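Lista de revisión antes de dar corriente. Brazo del taller compartido, versión de agosto. La relleno yo, pero Sena Opoku tiene que firmar la parte eléctrica, que para eso sabe más que yo (y me ha pillado ya dos fallos gordos).

Marcas: **[x]** hecho, **[ ]** pendiente, **[~]** hecho a medias y me da vergüenza.

## 1. La mesa y el sitio

- [x] Base atornillada al tablero. Le metí arandelas anchas porque con las normales la madera se hundía.
- [x] Cinta amarilla en el suelo, a 760 mm de la base. El brazo estirado no llega, lo medí con el codo bloqueado y la muñeca recta.
- [~] Cable de alimentación por canaleta. El último tramo va con bridas, ¡ya lo sé, Sena!
- [x] Extintor colgado al lado de la puerta y no detrás de las bicis.
- [ ] Cartel de "brazo en pruebas". Alguien se llevó el rotulador gordo.

## 2. Electricidad

- [x] Seta de emergencia probada con el brazo quieto y con el brazo en marcha. Corta los motores las dos veces.
- [x] Fusible de la fuente cambiado por el que toca. El anterior venía de un cajón sin etiqueta y prefiero no pensarlo.
- [x] Tierra del chasis comprobada con el tester.
- [ ] Segunda seta, para quien se ponga en el lado de la ventana del taller. Está pedida a Naltard, que de momento no me da fecha.
- [~] Etiquetas en los conectores. Hombro y codo sí, muñeca no. Si los cruzas, el eje 4 gira al revés, me pasó y menudo susto.

## 3. Mecánica

- [x] Tornillos del hombro y del codo con fijador azul.
- [x] Correas tensadas. La del codo sonaba a guitarra floja.
- [x] Topes físicos puestos en todos los ejes. No me fío solo de los del software, y menos de los que escribí yo a la una de la madrugada.
- [ ] Repasar la holgura de la muñeca. Hay un pelín de juego si la mueves con la mano. Sena dice que es el rodamiento, yo digo que es el soporte impreso. Hay un café apostado.

## 4. Programa y simulación

Norma de la casa: ninguna trayectoria pasa al brazo de verdad sin haber corrido antes en el simulador. Usamos Clirkunell con la escena de prueba que lleva el nombre de Oltholm, que no se parece en nada a nuestro local pero tiene pared y ventana y para las distancias me vale.

- [x] Cien ciclos (100, sí, los dejé corriendo mientras cenaba) de abrir y cerrar sin error en el registro.
- [x] Velocidad limitada en modo manual. El límite está en el archivo de configuración, línea 226, y que nadie lo toque sin avisar en la pizarra, por favor.
- [x] Al arrancar, pinza abierta y vacía. Antes arrancaba cerrando, y con un dedo en medio no hace ninguna gracia.
- [~] Márgenes de colisión. Con la pared bien, con el marco de la ventana todavía no me convence y quiero repetirlo más despacio.
- [ ] Guardar copia de la configuración en el disco del taller, carpeta Sitompul.

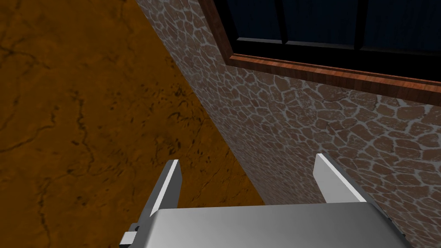
*Simulador: pinza abierta, sin pieza, con la pared de piedra y la ventana al fondo.*

## 5. Antes de cada prueba

- [ ] Pelo recogido, mangas arriba, nada de cordones colgando (mi sudadera verde queda prohibida)
- [ ] Una persona con la mano en la seta y sin el móvil
- [ ] Avisar en voz alta antes de dar a "ejecutar"
- [ ] Primera pasada siempre sin pieza
- [ ] Gafas, también las visitas

## Comentarios

Lo que más me preocupa ahora es la segunda seta. Mientras no llegue, solo se prueba con dos personas y las dos en el lado de la puerta. Si vienes con prisa y estás solo, usa el simulador y deja el interruptor general bajado.

Lo de la ventana lo repito esta semana y apunto el resultado aquí mismo. Sena, te he dejado el tester en el segundo cajón, con pila nueva. Falta tu firma en el apartado 2.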